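Trip report: the Sawatzky open house, or how I spent an afternoon with a drawer

The Sawatzky building is at the far end of the Tendham business park, past the tile outlet, and the parking lot had been full since lunch. They run one open house a year, in May. I went last year too, for the sandwiches, and I came back this year because the flyer used the words "full and frank account of a fault," which is not language you often see next to a map and a parking voucher.

Check-in took a while. You get a badge, a sheet of rules and a pair of foam earplugs that I never found a use for. The rules were sensible. Stay behind the tape, don't lean on anything, and if someone shouts "stop" they don't mean you, but stop anyway.

The first hour was the usual circuit. There was a wall of grippers behind plexiglass, a talk on batteries that ran long, and a counter where you could squeeze a rubber fingertip and watch a bar graph go up. A small boy ahead of me squeezed it for so long that the line reorganized itself around him. I skipped the Clellance booth because it was selling floor coating, and I rent.

The part I came for was upstairs, under the title "Flernitance: What the Drawer Taught Us." Flernitance is their project on household furniture. The robot has to open and close things that normal people open and close without a grant. The room had chairs for maybe a third of us, so I stood near the coat hooks.

The fault goes like this. In the winter they ran the drawer task 700 times. On run 239 the hand took hold under the front lip, pulled, and met more resistance than it expected. A sensible machine would let go and think. This one had a setting that treated resistance as a reason to pull harder, with a cap that was supposed to kick in well before anything moved that shouldn't. The cap had been typed into the wrong field during an update. The robot pulled, the desk came along, and the whole business traveled 73 millimeters across the floor before the operator hit the stop button.

Put that way it sounds like nothing. I've moved a desk farther with my hip. But they played the force trace on the big screen, and it climbed in a straight line with no sign of planning to quit, and the room got quieter.

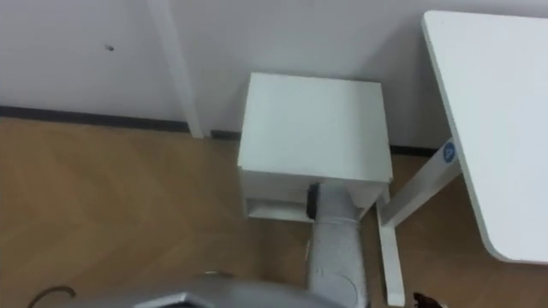

The approach: gripper at the lower front of the white box, with the desk leg just to the right.

The speaker spent a long time on that view. From up there, looking down, the top of the box takes up most of what you'd want to see, and the part that matters is tucked underneath. The robot was going mostly by feel, and feel was the thing that had been set up wrong. Somebody asked why they didn't bolt the desk down. The answer was that people at home don't bolt their desks down, which got a laugh and also, I noticed, got out of the question.

There were two other findings, and I found both more alarming than the main one. The stop button had been hung on a hook behind the operator's chair. It took nearly four seconds to reach, most of that being the chair. And the log had recorded the run as a success. The drawer had, after all, moved relative to where it started. So had everything else, but the software only asked about the drawer.

They've changed three things. The force limit is now read back aloud before a session, like a restaurant order. The stop button lives on a lanyard around the operator's neck. And a run only counts as good if the drawer is open and the desk is where they left it.

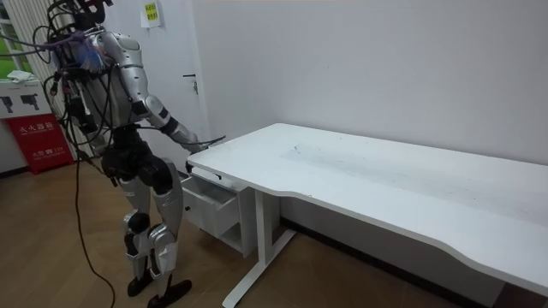
The robot at the desk, drawer pulled open.

Questions went on past 4:30. A man in a fleece wanted to discuss cables, and was allowed to, at length. A woman near me asked what would happen if a cat were in the drawer, and the speaker wrote it down, so I expect cats will be covered next year.

What I liked is that they put the bad run in the main program, in daylight, with the graph. The battery talk had 2 slides on safety and one was a stock photo of a hard hat.

Some practical notes if you're thinking of going. Get there before noon if you want to park. The upstairs room is warm and the door sticks. The sandwiches are worse than last year, mostly egg. They do let you take the earplugs home.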